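Slow printing and dropped jobs on the upstairs printer - ticket 1457
June 16, 2024
by Vasanthi Pillai
3 comments

Hello everyone, and thank you for being so patient with me and with this printer. I know several of you have been walking downstairs for every page, and I'm sorry it took me so long to sit down with it properly.

The trouble first came in from Ashwin Rai, who sent a long handout from the Jerato folder and got the first few pages and then nothing at all. The job vanished from the queue as if it had finished. Short letters were fine. Anything over 100 pages stopped partway, and never at the same page twice, which had me blaming the paper tray for longer than I care to admit.
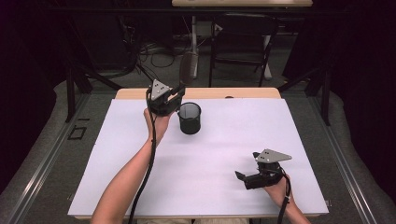

So I went through the tray anyway, fanned the paper, cleaned the rollers with a barely damp cloth, and tried again. Same result. I printed the built-in test page straight from the printer's own menu and it came out lovely, with crisp edges and no streaks, so I stopped fussing over the rollers and turned to the network.

The office moved to the new Weline router last November, and the printer had been left to pick up whatever address it was handed. Ashwin's laptop was still sending to the old one through a saved shortcut. Some days the two matched and some days they didn't, and every so often the address changed in the middle of a long job. I could see it plainly in the router's log once I knew to look there (I wish I had looked there first!).

What I changed:

1. Reserved a fixed address for the printer on the router. It now ends in 200, and I've written it on a sticky label by the power switch.

2. Removed the old shortcut from Ashwin's laptop and added the printer again by its new address. If yours is still called "Trandeo upstairs," please delete it and add the one called "Pisharody room."
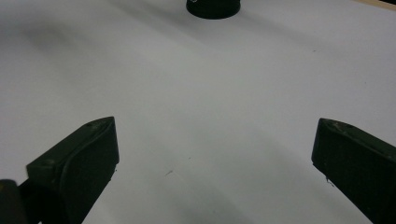
3. Turned off the sleep timer during office hours. It was set very short, and I suspect it was making the first page slow, though I can't swear to it.

Still open

Double-sided printing from the older desktop comes out with the second side upside down. I think it's only a driver setting - long edge against short edge - and I'll get to it when I'm next in. Until then, please pick "flip on short edge" on that one machine and it should behave.

Ashwin has sent the full handout again and all of it printed. I'm leaving the ticket open for the desktop, so do add a note if your jobs go missing again, and tell me which computer you were on.

200 views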